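Estow police took 29 reports of rear-end and pull-out crashes at the Verbeke Road junction last year, and most of the drivers who called in had trouble with the paperwork afterward. A little work at the kitchen table or the garage bench helps.

**Keep a crash folder in the car.** Put a copy of the registration, the insurance card, two pens and a blank sheet in a zip bag. Pens dry out in the heat, so swap them every September.

**Write on paper first.** Take down the plate, the time, the nearest house number and the officer's badge number. Do it before you call family. 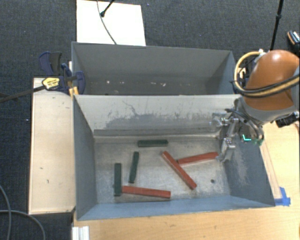

*Red and green blocks in a metal bin.*

**Clear the back seat and the dash.** Anything unsecured flies forward in a hard stop. Tools ride in the trunk, in a closed box, with a strap over it.

**Clean the headlights.** Toothpaste and a damp cloth will take off light haze. Rinse well and dry. Deep yellowing needs a proper kit.

**Don't drive home tired.** After a night shift, sleep for 20 minutes in the parking lot or get a ride. The 209 bus leaves Brimville hospital early enough for most night staff.

Ask for the report number before leaving. Copies are at the Brimville station, window 2.

Erick Makori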